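Acceptance Notes on the Pavandale Tabletop Unit

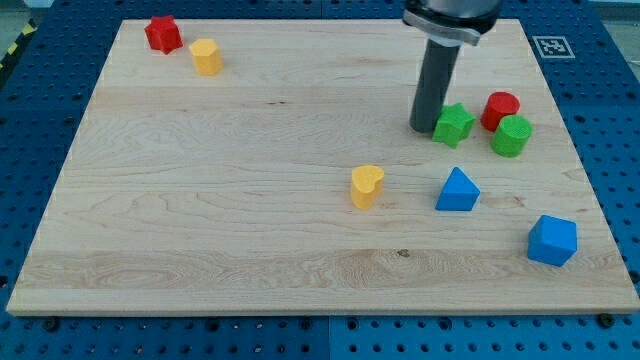 The Pavandale at Estmont, with the pieces set out on the maple board.

The Office of Equipment Review at Estmont received the Pavandale tabletop unit in May, on a trial lease of 400 hours. The lease was signed by the Director, Rania Ouali, and the evaluation was assigned to Benjamín Henríquez, who had reviewed equipment for the Office for most of his working life and had never returned a form late.

The form for the Pavandale ran to 7 pages. Section One asked whether the product had arrived complete. Mr. Henríquez wrote that it had. Section Two asked whether the product performed the task named in its literature. The literature said that the Pavandale would sort small objects on a flat surface according to an instruction typed in plain language. Mr. Henríquez set out stars, cylinders, a heart, a triangular block and a cube, and typed: Put the colors together.

The arm lowered its long gray finger to the board and began to push. It worked slowly and made very little noise. When it had finished, the reds were with the reds and the blues with the blues, and Mr. Henríquez entered the time in the proper column.

He repeated the trial with other instructions. Put the stars together. Put the cube by itself. Make a line. Each was carried out in an acceptable manner, although the line leaned toward the window. The supplier's representative, reached by telephone at the Prurkville branch, stated that a line was a line under the terms of the lease.

By the third week the log stood at 581 trials. The Office required 600 before a recommendation could be made. Mr. Henríquez had by then used every instruction in the approved list and most of those in the appendix, and he was permitted, under a note in Section Five, to supply instructions of his own.

He typed: Put them the way they should be.

The arm rose and stayed where it was. After a period which the log gives as four minutes, it came down beside the yellow heart and moved it a short distance toward the middle of the board. It then went to the blue cube, touched it, and left it in place. It returned to its resting position and reported the task complete.

Section Five provided a box for Pass and a box for Fail. Mr. Henríquez considered both boxes and went to see the Director.

"What was the expected result?" Ms. Ouali asked.

"I did not write one down."

"Then how do you propose to score it?"

Mr. Henríquez said that he had looked at the board for some time afterward and could find nothing in it that he wished to change. He acknowledged that this was not a measurement. Ms. Ouali agreed that it was not, and asked him to run the trial again from a different starting position, with a written expected result, as the procedure required.

He went back downstairs and scattered the blocks. He took a sheet of paper and drew the board on it, and sat with his pencil over the drawing until the building's heating shut off for the evening. He put the red star in one corner and erased it. He put the two stars side by side, which looked crowded, and then apart, which looked worse. At half past six he folded the paper into the file with only the heart marked on it, and typed the instruction again.

The arm took nine minutes on this occasion. It moved every piece but one. Mr. Henríquez unfolded his paper and compared the two. The heart was some distance from where he had drawn it. He picked up his eraser and moved the heart on the paper.

The remaining trials were completed without incident, all of them from the approved list. The final report recommended purchase, subject to two conditions: that the supplier replace the instruction booklet, which was missing its index, and that the line function be corrected to run parallel with the edge of the board. Under Additional Remarks, a space most reviewers left blank, Mr. Henríquez wrote that the product was slow when asked a difficult question, and that he did not regard this as a defect.

Ms. Ouali struck out the second half of the sentence, initialed the change, and forwarded the report to Huỳnh, the purchasing firm, for the usual approval. A copy was kept in the Office. The drawing was clipped to the back of it, although the form made no provision for attachments, and she had not asked for it to be removed.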